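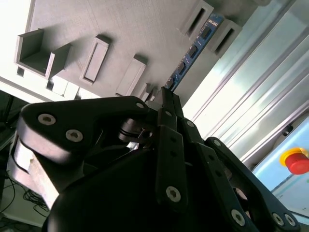
Keegan Vachon argued, in written comments on our first draft, that a holder should tell you what goes in it before you have read a word of the instructions, and that most parts trays fail this test because every pocket is the same rectangle. We agree, and the comment changed how we laid out this section. We had planned to start with tolerances. We start with shape instead.

Figure 3. Part of the Nostero board. Open tray, rimmed frame, blocks and slotted holders, with a memory-module-shaped circuit board lying diagonally among them.

4. Holder Shapes and Layout

4.1 Why the holders differ

The Nostero board grew out of a plain problem. Small computer parts are awkward to set down. A module laid flat on a bench is hard to pick up by its edges, and a module leaned against something slides. Commercial trays solve the storage problem well, but they are made for stacking and shipping, and a part pressed into a deep pocket is no easier to get hold of than one lying on the table. We wanted a surface where each part had a place, where the place could be recognized at a glance, and where getting a part in and out was part of the work being studied.

The holders in Figure 3 therefore stand up from the board. The tray has a flat floor and short walls on three sides, with the fourth side left open. It is the most forgiving shape we use. A part can be slid in from the open side and pushed until it meets a wall, and we were delighted by how much this one missing wall helped. In the earlier Orberg layout the tray was closed all the way around, and parts tended to come down on top of a wall and stay there at a tilt.

The frame beside it asks for more care. It has a raised rim around a recessed inner slot, so a part has to be lined up before it is lowered. The rim gives some guidance through touch, and it also throws a shadow that makes the opening easier to find in side light. That shadow was pure luck! We only noticed it after moving the bench, and we now treat light direction as something to be written down along with the board's position.

The blocks look as if they do nothing, and readers of the draft asked more than once why we kept them. They are there to be worked around. A bench with nothing in the way is a rare thing, and a layout with open space on every side of every slot makes the job look easier than it is. A plain block close to a holder changes the angle from which the holder can be approached, and moving the block a little can turn an easy placement into a hard one.

4.2 The slotted holders

The slotted holders are the heart of the board and the part we enjoyed working on most. Each has a long, dark slot running along its length. A long thin part is a lovely test object because it punishes small errors in angle. If the part is turned even slightly, one end goes in and the other rides up on the lip. With a short part the same error would hardly matter.

Our first slots had square lips. Nguyen, the second layout in the series, kept the square lip but widened the slot, and this made insertion easier at the cost of letting the part lean. We went back to the narrower slot for Nostero and softened the lip. The result is a slot that helps a nearly correct placement along and still refuses a bad one. We think this is the right balance for repeated trials, although a board meant purely for holding parts during repair would do better with the wider slot.

Depth turned out to matter less than we had expected. Past a certain point a deeper slot only hides more of the part and leaves less to hold on to when it is time to take it out again. We would urge anyone making a board of this kind to test removal as early as insertion. We did it the other way around and lost most of November to a slot that took parts beautifully and would not give them back.

4.3 The module as a test part

The module is long and blue, with four black rectangular chips evenly spaced in a line and small light-colored markings and contacts along the board. It is a friendly object to study. The color separates it from the gray holders, so its outline stays easy to follow, and the chips give a quick way to judge which way it is lying. The chips also make its surface uneven, and this changes how it rests against a wall or in a channel. A flat blank of the same length behaves quite differently, and we were surprised by how poorly results with blanks carried over.

We chose one gray for the board and its holders after some argument. Colored holders would have been easier to name in the instructions, and in a teaching setting we would use them. For this study we wanted shape to carry the information, following the point that opens this section. The matte, finely ridged surface also keeps glare down across most of the board, though strong light from one side can still wash out an edge.

4.4 Tilt

The board can be used flat or tilted. Tilting it brings the far holders closer and opens up the view into the slots, but parts waiting on the surface are then more likely to shift. We ran 200 placements in the flat position and 135 with the board tilted. In both conditions a placement was stopped after 60 seconds if the part had not been seated, and the part was returned to its starting place before the next attempt.

The tilted runs taught us a good deal about where a loose part wants to go. It will settle against whatever raised edge it meets first, often on the diagonal, and a part resting this way can be harder to pick up than one lying in the open. We count these resting positions as valid starting places. They come up all the time in ordinary bench work, and leaving them out would have given us a tidier data set and a less useful one.

Every holder was checked for wear after each block of 5 sessions. We looked mainly at the slot lips and the inside corners of the frame, where parts rub most. A holder with visible rounding was replaced before the next block, using a spare from the same batch where we had one. The spares came from Nesto, as did the original set.

4.5 Limits of the layout

All the parts used with this board are rigid. We have not tried cables, ribbon connectors or anything that bends, and the holder shapes would need rethinking for them. The order of the holders is also fixed within a layout, so a learned path from one holder to the next may account for part of the improvement reported in Section 5. A version with movable holders is on the bench now, and the open tray is the first one we have been able to reposition without the fit becoming loose.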